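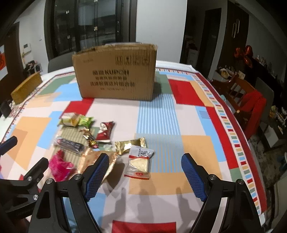 ¿Qué hace Tikow cuando las dos pinzas eligen el mismo objeto?

Se lo queda la que tenga la trayectoria más corta según el planificador. La otra vuelve a la cola y pide candidato nuevo. Si empatan, gana la izquierda, porque es la primera que se evalúa. Cutre pero estable.

Tikow – percepción y asignación de agarres para mesa con dos pinzas

Léeme + ficha de datos en el mismo archivo. Estaban separados y se desincronizaban cada dos por tres.

Estado: usable. La API de asignación todavía se mueve, la de segmentación ya no.

Qué es

Un paquete de Python que coge imagen de muñeca + estado de las articulaciones y devuelve una lista ordenada de agarres, ya repartida entre brazo izquierdo y derecho. No mueve nada. Para mover está Jemulell (planificador, repo aparte). Tikow le pasa poses y anchura de apertura, Jemulell responde con un coste o con "inalcanzable", y con eso se reparte.

Objetos pequeños y envueltos sobre mesa, ese es el terreno. Caramelos, sobres, barritas, galletas en bolsa. Para tazas y herramientas hay cosas mejores por ahí.

Instalación

git clone del repo, luego:

pip install -e .
tikow init
tikow check

tikow check tiene que acabar en OK. Si se queda en "esperando extrinsecos" es que falta el archivo de calibración, ver más abajo. En Windows no probado. En portátil sin GPU funciona, lento, vale para mirar máscaras y poco más.

Jemulell se instala por separado y tiene que estar escuchando antes de arrancar Tikow. El orden importa. Si se arranca al revés, Tikow no da error, se pone costes a cero y asigna todo al brazo izquierdo. Está abierto como fallo desde diciembre.

Uso rápido

tikow segment toma.png
Saca máscaras, una por objeto, en un png indexado.

tikow grasp toma.png --top 12
Los mejores candidatos, sin repartir.

tikow assign toma.png --estado brazos.json
Lo mismo ya repartido. Necesita Jemulell.

tikow replay carpeta
Pasa un episodio entero y escribe un registro por imagen. Es lo que se usa para comparar versiones.

Cómo va por dentro

Primero se quitan las propias pinzas. Máscara geométrica a partir de las articulaciones, proyectada en la imagen y dilatada un poco. Antes se hacía con una red y se comía los envoltorios oscuros que estaban cerca de los dedos. Con la geometría va mejor mientras la calibración esté bien. Si está mal se nota enseguida: salen "objetos" con forma de dedo.

Luego segmentación. Red de instancias, pesos propios, entrenada con Antal (ficha más abajo). Sale máscara + confianza + una bandera "trozo" para lo que parece envoltorio suelto o un fragmento tapado por otra cosa.

Después candidatos. Eje menor de la máscara, normal estimada con la profundidad si la hay, plano de mesa si no la hay. Se descartan los que no caben en la apertura y los que obligarían a meter un dedo debajo de otro objeto.

Al final, reparto. Matriz de costes contra Jemulell, asignación, y un filtro de cruce para que los brazos no se pisen. El filtro es conservador de más. Se puede bajar en config, parametro margen_cruce, pero mirando primero en simulación, por favor.

Casos que cuestan

Manteles estampados. Lo peor con diferencia. En la toma de cabecera el mantel va a bloques de colores y los sobres caen encima de varios a la vez, así que un borde de bloque compite con un borde de paquete. El naranja melocotón contra los bloques naranjas es justo el tipo de par que hace que la máscara se derrame sobre la tela. La versión anterior lo hacía siempre, la actual a veces.

Envoltorio transparente. El paquete blanco con bandas rojas deja ver la galleta por la ventana, y la red tiende a sacar dos instancias: galleta y bolsa. Hay un paso de fusión por contención, activado por defecto. El envoltorio pequeño y translúcido del centro es otro problema, ahí lo normal es que la confianza baje y salga marcado como trozo.

Brillos. El dorado metalizado cambia de aspecto según la pose de la cámara. Con una sola imagen no hay mucho que hacer. Con replay se promedian vistas y mejora.

Sombras de los dedos. Sobre tela clara se ven blandas pero con forma clara de dedo, y la máscara geométrica no las cubre (quita la pinza, la sombra no). Hay un clasificador pequeñito para esto, opción --sombras. Desactivado por defecto, se carga algún envoltorio gris.

Cajas al fondo. Una caja de cartón grande al final de la mesa entra como objeto y el generador le busca agarre. Se descarta por tamaño, pero gasta tiempo. Mejor poner límites de mesa en la config:

zona_util: [x_min, x_max, y_min, y_max]

en metros, marco de la base. Los símbolos impresos y las letras en el cartón también han dado instancias fantasma. Con zona_util desaparecen si la caja queda fuera.

Objetos montados unos sobre otros. El orden de retirada lo decide una heurística de oclusión. Falla cuando dos paquetes solo se tocan por el borde. Entonces los trata como apilados y espera a que se vaya uno. Pierde tiempo, no rompe nada.

Ficha de datos: Antal

Antal es el conjunto con el que se entrenan y evaluan los pesos. Imágenes de muñeca, mesas de interior, objetos de picoteo envueltos, fondos sin ordenar. Lo del fondo es a propósito, con pared lisa las cifras salen preciosas y luego en una casa no vale nada.

Episodios: 2.193
Manteles distintos: 17
Pinzas por montaje: 2
Anotación: máscara de instancia, bandera de trozo, visibilidad gruesa (entero / tapado / muy tapado)
Formato: el de Dallitz, ver siguiente apartado
Profundidad: solo en parte, campo tiene_prof

No lleva: categorías finas de producto, peso, texto leído de los envases. Hubo un intento de anotar marcas y se abandonó, los letreros salen borrosos o a medias y cada anotador ponía una cosa.

Partición por mantel. Nunca el mismo mantel en entrenamiento y en prueba. Quien parta al azar por imagen va a ver números muy buenos y falsos, las tomas de un episodio se parecen muchísimo entre sí.

Sesgos conocidos. Mucho envoltorio brillante, poco papel mate. Mucha tela con dibujo, casi nada de cristal. Luz de interior. Los objetos tienden a quedar en la mitad cercana a las pinzas, la red espera encontrarlos ahí y se nota cuando están lejos.

Privacidad. Las imágenes con caras se retiran enteras, no se difuminan. Si aparece alguna que se haya colado, abrir incidencia con el id del episodio y se quita en la siguiente versión.

Errores de anotación. Los hay. Sobre todo en envoltorios partidos: unos anotadores los unen y otros los separan. La guía dice separar si no se tocan. Los episodios viejos no siguen la guía, campo guia_version para filtrarlos.

Dallitz (conversor)

Script que pasa de grabación cruda a episodio. Alinea tiempos de cámara y articulaciones, recorta los tramos parados, escribe un json por episodio y las imágenes en carpeta aparte.

dallitz convertir entrada salida
dallitz validar salida

Validar siempre. Tarda unos 12 minutos con el conjunto completo en disco local, en red mejor ni intentarlo. Si protesta por "salto de reloj" casi siempre es la cámara derecha, que arranca más tarde. Se corrige con --desfase auto.

Ojo con los nombres: izquierda y derecha son siempre del robot, no de la imagen. En las cámaras de muñeca suele coincidir, en las externas no. Ha roto ya más de un entrenamiento.

Calibración

Archivo extrinsecos.yaml, uno por cámara. Generarlo con tikow calib, tablero delante, mover despacio. Repetir si se ha desmontado una pinza o se han cambiado las almohadillas. La longitud del dedo entra en la máscara geométrica, campo largo_punta, y es lo que todo el mundo se olvida de tocar.

Comprobación rápida: tikow overlay toma.png. El contorno dibujado debe caer encima de las puntas. Si se va hacia un lado, largo_punta o el ángulo de apertura. Si se va entero, extrínsecos.

Cambios recientes

Fusión por contención activada por defecto.
Máscara de pinza por geometría, fuera la red vieja.
También se enmascara la segunda pinza cuando asoma por un lateral. Antes salía como objeto.
assign ya no peta si la lista de candidatos viene vacía.
Quitado el visor web, nadie lo mantenía.

Pendiente

Detectar que Jemulell no está y parar, en vez de costes a cero.
Pesos más pequeños para placa embebida.
Sombras: reentrenar con más tela clara.
Orden de retirada con profundidad cuando la haya.
Traducir los mensajes de error, ahora están mitad y mitad.

Contribuir

Incidencias con: toma, estado de brazos, config y salida de tikow check. Sin la config no se puede mirar nada. Para cambios en segmentación adjuntar replay antes/despues sobre la partición de prueba. Para cambios en margen_cruce hace falta revisión de Edeltraud Schwaiger, que lleva la parte de Jemulell y tiene la última palabra en todo lo que sea distancia entre brazos.

Estilo de código: el formateador del repo y ya. Commits en español o inglés, da igual.

Licencia

Código y datos con licencias distintas, ver LICENCIA_CODIGO y LICENCIA_DATOS en la raíz. Los pesos van con la de datos.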